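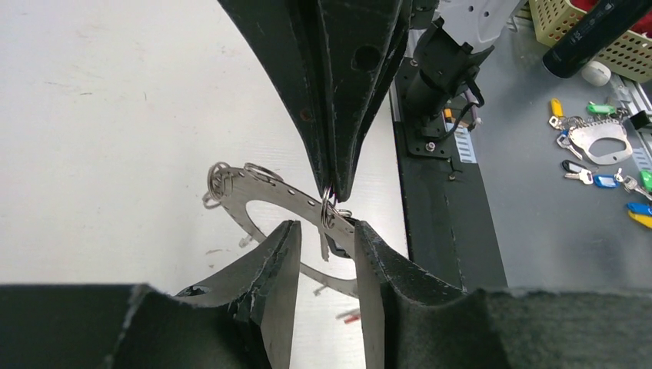
Does the robot really need two arms for a key ring, Zakhar Savchuk wants to know. For our method, yes! One gripper pinches the metal plate while the other gets close – and the wrist camera on that second arm sees the split rings up near.

How many demos did you train on?
251. I first planned on 600, but the curve went flat early, so I stopped.

Do the colored tags help?
A little. I thought they'd matter more – when I grayed out the color in training, the scores hardly moved.

Can I get the data?
Write to me or Embla Wikström. It's on Gitwood.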